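Sorting trays, second attempt

The previous post on shelf labels drew one reply, from Declan Cropper, who asked why I was labeling shelves before I had decided what was going in the containers on them. The question was fair. I have spent part of April going back a step, and these are the notes.

The problem is small loose items. Over the years I have accumulated wooden offcuts, game pieces, spare furniture feet, pencil sharpeners, chalk, and a set of colored cubes that were bought for teaching fractions to a nephew and never returned to their box. None of it is heavy. All of it migrates. In a deep drawer the small pieces sink and the large ones ride on top, so that finding anything means taking everything out.

My first attempt used clear plastic bins from Lekard, the stacking kind with a front lip. I gave up on them after two months. The walls are tall relative to the floor area, so a hand going in blocks the view of whatever it is reaching for. They also hold a static charge in dry weather and collect dust on the inside faces, where a cloth does not reach well into the corners. Stacking was the feature I paid for and the one I used least. The bin I wanted was always the bottom one.

The second attempt is shallow baskets. I had resisted these on the grounds that woven material is irregular and snags. Both are true to a degree. The irregularity turned out to matter less than I had assumed, and a rim that is rolled over on itself gives a smooth edge to grip. The rim also stiffens the whole thing. A basket without one will rack if you lift it by one end, and the contents slide to the low corner. 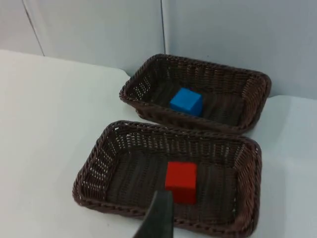
Dark brown has one practical benefit, which is contrast. A red or blue object on a dark floor can be picked out at once from across a table. Black screws, on the other hand, vanish. I have moved anything dark and small into a white enamel dish and I suggest the same to anyone copying this arrangement. The openings in the weave are a second consideration. Anything narrower than a pencil can work its way into one, and map pins are certain to. A sheet of felt cut to the floor would solve it, but felt sheds, and it hides the crumbs that would otherwise fall through onto the table and get wiped up.

Then there is the question of how to sort. I tried three schemes.

By size. Quick to do and close to useless. I never think of an object as "medium" when I want it.

By material. Better, and it suits people who make things. Arsen Nazarenko runs his whole bench this way and can put his hand on brass in the dark. It fails for anything composite, and the composite items end up in a basket of their own, where they form exactly the kind of mixture I was trying to get rid of.

By color. I expected this to be the silly one. For children's pieces and game parts it works well, provided each basket has one sample item in it from the beginning. The sample is the label. It does not peel off, it can be read by someone who cannot read yet, and it can be swapped in a second when the scheme changes. I had 117 pieces to get through and finished before lunch, having started at nine.

Color is no good for hardware, which is nearly all gray, so the hardware stays sorted by material. I see no difficulty in running two schemes in one room as long as they are on separate shelves.

A few remarks on setting out. Put the baskets with their long sides parallel to the edge you stand at and work from the back one forward. Keep the rims close – a gap between two baskets is a place for things to drop. Do the sorting on a plain light surface, so that strays show up. When a basket is about two-thirds full, stop and start another. Past that point the pieces cover each other and you have made a small drawer.

Cleaning is a soft brush, then a shake outdoors upside down. I have not washed one and do not intend to.

Dolores Lindqvist wrote to ask whether the baskets would fit the Volano shelving from the January post. They do lengthwise, with a little overhang at the front. I would not put them above shoulder height that way. Next post will be the labels again, with corrections.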